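Kitchen > Storage and Linens > Cloths, Towels and Produce Wraps

Cotton Cloths in the Kitchen: Wrapping, Washing, Folding

A plain cotton cloth does three jobs in a kitchen: it dries glassware, it covers dough, and it holds washed greens in the refrigerator. The same cloth should not rotate among all three. Lint that is harmless on dough shows on glass, and a cloth treated with softener will not absorb enough water to be useful around lettuce.

Choosing the cloth

Flat-weave cotton, often sold as flour sack, is the best general choice. Terry absorbs more but snags on leaf stems and sheds in the first several washes. The Prostilard sheet is the one used for the notes on this page. It arrives with a starch finish that has to be washed out before first use — two hot cycles without softener will do it. The Lellel cloth is thicker and takes longer to dry on a rail.

Hem quality matters more than thread count. A narrow single-fold hem begins to wave after repeated hot washes, and the cloth then refuses to fold square. A double-fold hem with a straight lockstitch stays flat much longer. Trim loose threads with scissors; pulling them gathers the edge.

Working with greens

Clear the counter to a width of at least two cloths. Wash the leaves in cold water, lift them out by hand, and drain them in a colander or spinner. Leaves that go into the cloth dripping will saturate it, and the bottom layer turns slimy within two days. 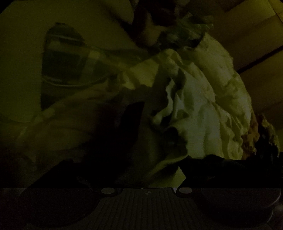
Lay the leaves in a single layer where possible, stems facing the same way. Roll the cloth loosely from one short side. A tight roll bruises frilly lettuces along the rib, and the bruise browns before the rest of the leaf wilts. Soft herbs such as parsley and cilantro can be rolled in the same manner, but basil should be kept out of the refrigerator entirely.

Place the roll in an unsealed bag or a lidded box with the lid ajar. Check it on the second day. If the cloth feels wet through, change it; if it feels dry, sprinkle it with a teaspoon of water.

Glassware nearby

Keep drinking glasses behind the work area or on a shelf while cloths are being spread and shaken. A corner of fabric catches a rim easily. When drying a glass, hold it by the base with one end of the cloth and turn the other end inside the bowl. Do not twist the two ends in opposite directions on stemware.

Washing

Produce cloths go in a separate load from cleaning rags. Use hot water, half the usual detergent, and no softener. Yellow or brown streaks are usually plant tannin or old oil. For tannin, soak the cloth in oxygen bleach and warm water for an hour, then wash as normal. For oil, work dish soap into the dry fabric first — water applied beforehand makes the soap less effective.

Chlorine bleach weakens cotton and is best kept for cloths near the end of their service.

Folding a heaped load

Cotton left in a heap sets its creases as it cools. Take the load out promptly and work through it in this order:

1. Pull the largest piece free first and set the small cloths to one side.

2. Find a hem and follow it to a corner. Hunting for the corner directly takes longer in a large sheet.

3. Pinch the corner, lift, and let the weight of the fabric drop the folds out. Shake once.
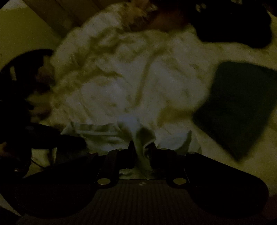 4. Bring the second corner on the same side to the first and run a hand down the doubled edge.

5. Fold in half lengthwise, then in thirds. Thirds fit a standard drawer upright.

6. Leave the stack uncovered overnight before closing the drawer. Thick hems hold moisture after the center of the cloth feels dry.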